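Bosman House Books

Bosman House Books is an independent bookstore and small natural history publisher in Stikbridge. It was founded by Afaf Tannous, a former schoolteacher, and specializes in regional field guides, nature writing and books for young readers. The store holds about 3,000 titles, most of them on coastal and wetland subjects.

Author events

Readings take place in the front room, which seats 40. Each program consists of a talk, a question period and a signing. Admission is free, although seats for well-known authors must be reserved at the counter. On August 2, 2024, Xuân Lại presented the second edition of The Herons of Vornen, which adds four chapters on nesting sites along the Jodau River.
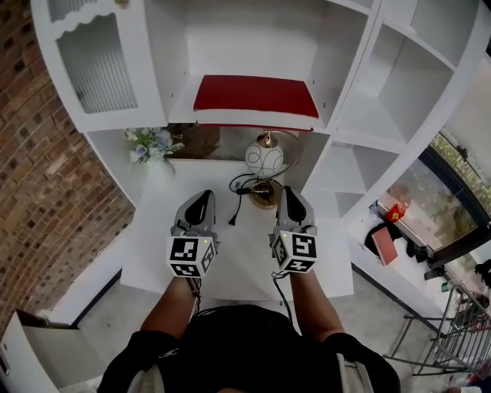 White desk and shelving, with a gripper held in each hand

Publishing

The press issues two books a year, usually in runs of 200 copies. Its list began with walking guides and later widened to include life histories of birds, frogs and freshwater turtles. Manuscripts are read by an outside naturalist before acceptance. Unsold copies of earlier editions are given to school libraries in Vornen.

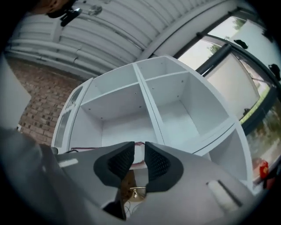 Gray gripper housing with two black fingers

Signed copies may be ordered by mail. The store is closed during the last week of August for inventory.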